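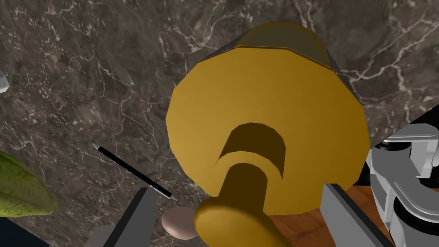 图一 金黄色多面体，俯视，中部有弯月形凹槽。渲染图。

十一月，录音棚工作记录，接上一本

上午九点开机。今天处理Trenness那张现场专辑的第二首，Santon厅录的，手风琴、低音提琴、两把吉他、一套手鼓加军鼓，主唱站在最前面。混音第三版已经发给他们听过，回来的意见很长，归纳下来三条：一，军鼓“有个东西在叫”；二，整体“不够暖”；三，希望全部轨道过一遍Clusero，因为他们听说另一支乐队的专辑就是用这个做的，“一下子活了”。

第一条我信，因为我自己也听见了。第二条我不知道是什么意思。第三条我不信，但是答应了要测，所以今天主要是测。

先写军鼓。

上次记录里写的是“中频偏硬，可能是话筒位置”。这句话现在看等于没写。今天把军鼓近讲单独拉出来，挑没有人唱的那几小节循环，用窄带提升慢慢扫，到977赫兹的时候整个控制室都跟着响。往两边各挪一点就没了，所以带宽很窄。看衰减图也对得上，其他频率都掉下去了，它还拖着一条尾巴。

Fikri Ginting认为是厅里的问题，说Santon那个台口的侧墙一向有回声。我不太同意。理由：如果是厅，手风琴和人声的话筒里也应该能看到同一条尾巴，而且不敲军鼓的时候别的乐器弹到附近的音也会把它带起来。手风琴有一段长音正好从那附近经过，衰减图上什么都没有。人声轨里有，但是每次都跟在军鼓后面，说明是串音进去的。所以八成是鼓本身，或者鼓架，或者哪颗螺丝没上紧。

Fikri说那也可能是厅只对军鼓那个位置敏感。这个说法我没办法用现有的素材否掉。要否掉就得把同一只鼓搬到别处敲，或者把另一只鼓搬到Santon去敲。前一个容易，已经写信问鼓手能不能把鼓带过来，不要换皮，不要重新调，就照演出那天的样子。他大概已经调过了。鼓手没有不调鼓的。

处理办法：近讲轨上做一个动态的窄陷波，只在超过门限时往下压，最多压六分贝。静态陷波也试过，军鼓的弱音会变空，滚奏那段尤其难听。头顶话筒上也做了一个浅一点的。人声轨不动，串进去的那点量我认为可以不管，管了反而会伤到主唱的两个元音。

处理完再听，叫声没了。不过我已经连着听了一个多小时，这个“没了”打个折扣，明天早上用干净耳朵再听一遍。

插一件小事。低音提琴轨上有60赫兹的嗡声，电平很低，独奏的时候才听得出来。这就奇怪了，Santon的市电是五十赫兹，不该出现这个。Fikri的第一反应是“接地”，这两个字在我们这里什么都能解释。我把那条轨从头看到尾，嗡声只在拾音器那一路有，话筒那一路没有，而且提琴手换把的时候会轻微变化。拾音器前级是Ezzat，乐手自己带来的，用外接电源。我的猜测是电源，或者电源旁边的什么东西，投影机、灯控台、谁的充电器，都有可能。没有证据。先记着，不写进给乐队的信里，免得他回去把前级扔了。

目前的做法是话筒路为主，拾音器路从低切以上才用，只拿它的拨弦头。听感上损失很小，我个人觉得还更好，因为那个拾音器的低频本来就像隔着一层纸板。

下面是今天的正事。

Clusero的说明书我看了两遍。能确定的是：它在信号上加一些低次谐波，做一点很慢的压缩，在高频最上面有轻微的滚降。这三样我们机房里的东西都能做。说明书里其余的部分是形容词。“呼吸感”出现了很多次，“胶水”也很多次，没有一处告诉你怎么才算有，怎么算没有。

有一个细节比形容词有用：默认预设打开以后，输出比输入响。我量了一下，综合响度高出零点八分贝。零点八单独听不出是“变响”，但是A和B来回一切，谁都会说响的那个更饱满、更靠前、更有生命。我怀疑乐队听说的那个“一下子活了”，相当大的一部分就在这零点八里面。怀疑归怀疑，所以要测。

方法：

选第二首整首，全长321秒。从里面截了四段，分别是手风琴前奏、第一段主歌、合唱进来以后的副歌、结尾只剩手鼓的那几句。每段导出两个版本，一个过Clusero默认预设，一个不过，其他一律不动。然后把两个版本的综合响度对齐，对齐之后再用真峰值检查一遍，保证没有一个在削顶。

播放由Fikri控制，我坐在听音位，背对他，看不见屏幕。每一轮先放A，再放B，然后放X，我说X是哪一个。顺序由他事先用随机表排好，排好的纸扣在桌上，做完才翻。同一轮里我想听几遍都可以，不限时间。总共16轮，四段素材每段四轮。

然后换人，我来放，他来听，另排一张表。

结果：

我答对九轮。Fikri答对八轮。

瞎猜的期望是八轮。要说一个人真的能听出来，按通常的标准至少要对十二轮。我们两个都差得远。

我自己对的九轮里，有三轮是手鼓那段，当时确实觉得有把握，觉得皮面的声音后面多了一点毛边。可是同一段里错的那一轮，我也一样有把握。这一点写下来提醒自己：把握跟对错没什么关系，至少今天没有。

Fikri做完不太高兴，说平时混音他一耳朵就能听出来。我问平时对过响度没有，他说没有。然后我们把响度对齐拿掉，按默认输出又做了几轮，没有正式记分，他几乎轮轮都对，而且每次都说过了Clusero的那个“暖”。我也一样。

所以至少在这首歌、这个预设、这对音箱、我们两个人身上，能听见的是响度。

不能从这里推出来的东西，也要写清楚，免得下次有人拿着这页纸到处讲：

只测了默认预设。把驱动推到最大肯定能听出来，我推过，合唱糊成一团，像隔着毛毯，谁都听得出来，只是没有人会想要。默认和最大之间有没有一个既听得出来又讨人喜欢的位置，今天没测。

两个听的人，都四十多岁，高频已经不是年轻时候的高频了。它在最上面那一截做的滚降，我们有可能根本收不到。应该找个二十出头的人来听一遍。前台那个实习的小姑娘耳朵很好，上次隔着门听出我们的母带接错了声道，问问她愿不愿意。

轮数偏少。如果差别真实存在但是很小，比方说一个人能对六成，这点轮数很可能看不出来。要看出来得做多得多，做到那时候人已经疲劳了，疲劳本身又是一个变量。我暂时没有好办法，分几天做也许可以。

整轨叠加的情况没测。乐队要求的是每一轨都过，今天测的是挂在总线上。每轨都过，谐波在每一轨上单独生成，再加到一起，理论上跟挂总线不同。总线上会出互调，分轨不会。差别有多大，不测不知道。我打算下周做这一组，先做手风琴和两把吉他，工作量小一些。

关于“不够暖”，再多写几句，因为这件事每个项目都要来一遍。

我把乐队的信又读了一遍，想弄明白他们拿什么在比。信里附了三首参考曲目，说“像这样”。三首我都拉进来看了。第一首响度比我们的第三版高出一大截，第二首也是。第三首响度跟我们差不多，但是人声放得很低，低音提琴放得很高，而且提琴是拨在离指板很近的位置，基音特别重。我把我们这首的提琴整体提了一分半，人声往下拉了半分贝，别的什么都没碰，放给Fikri听，他说：“这个暖了。”

我没有告诉他改了什么。当然这也不算盲测，我放之前多半有表情。

我的看法是，他们说的暖，有一部分是响度，有一部分是提琴和人声的比例，剩下的我还不知道是什么，也许没有剩下的。第四版就按提琴提、人声落来做，不过Clusero，响度跟第三版对齐再发。信里只写“调整了平衡”，先不提盲测的事。不是要骗人，是想听一次没有被名字带着走的意见。等他们回了再把今天的结果整个给他们看，原始表格一起给。如果他们看完还是要过，那就过，专辑是他们的，挂个默认预设也坏不了什么，响度我会补回来。

Fikri反对这样做，他觉得应该一开始就摊开说。他的理由是，乐队请我们，有一半是请判断，藏着测试结果让人回意见，对方事后知道了会不舒服。这个理由我想了一下，有道理。折中：信里写明“这一版没有使用Clusero，原因和测试另附，建议先听再看附件”。看不看由他们自己。

午饭后又看了手风琴。

手风琴那边乐手自己说有一个音“病了”，在右手中间偏高的地方，要求后期修。我听了，两片簧的拍频确实比邻近的音快，快得很明显。可是这台琴每个音的拍频都不太一样，往上走慢慢变快，中间忽然快一下。到底是病，还是这台琴一直就这样？他上一张专辑我找出来听，同一个音，同样的快。那张专辑出来的时候没有人说它病了，还有人写文章夸他音色“有沙子”。

修也试过。用音高工具把那个音单独拿出来压，拍频是能改，代价是风箱换向的时候出现一种很薄的、像吹瓶口的声音。比原来的毛病难听得多。决定不修，写信告诉他，如果坚持，请他找修琴的师傅锉簧片，然后重录那一句。我估计他不会去。

另一件事，观众声。Santon那天的观众话筒只开了一侧，另一侧从第二首中间开始没有信号，线或者幻象电源，查不到了。现在结尾的掌声全在左边。有人建议拿单侧做假立体声，我试了两种延时和一种滤波，掌声是宽了，可是一听就假，像下雨。最后用了同一场后面曲目里的一段掌声补右边，那时候已经换过线。严格说这不是第二首的掌声。会在制作说明里写上，乐队有权不同意。现场专辑里拼掌声的很多，写出来的很少，我还是愿意写。

下午四点多，Fikri把第四版粗混导出来，在小音箱、耳机和他车里各听一遍。车里听完他回来说军鼓“又有点叫”。我跟着下去听了。叫的是他副驾驶车门上的一块饰板，用手按住就没有了。这条也记下来，省得明天再去改陷波。

待办：

军鼓陷波，明早第一件事，先听再看图，不要反过来。
问鼓手借鼓，要求原样。收到以后先在小间敲，再在走廊敲，看那条尾巴跟不跟着走。
问提琴手当天Ezzat的电源插在哪里，旁边有什么。口气随便一点。
Clusero分轨叠加的盲测，随机表这次让第三个人排，我和Fikri都不经手。
给实习生排一次听音，素材用今天的四段，事前什么都别跟她讲。
第四版写信发出，附件单独放。
观众声的说明文字，先拟一句给乐队看。

补记，晚上七点：鼓手回信了。鼓可以带来，皮已经换过了。

那就只能看架子和螺丝。换皮之前那张旧皮他说可能还在琴房的垃圾袋里，我请他去翻一翻。翻得到就装回去，张力肯定回不到演出那天，频率会偏，但是如果是皮和鼓圈之间的事，多少应该能敲出点相近的东西来。翻不到，这一条在记录里就写“原因未定”，Fikri的厅和我的螺丝都留着。

工程文件已备份，四段盲测素材和两张打分表放在同一个目录下，表是手写拍照的，字是我的，认不出来的来问我。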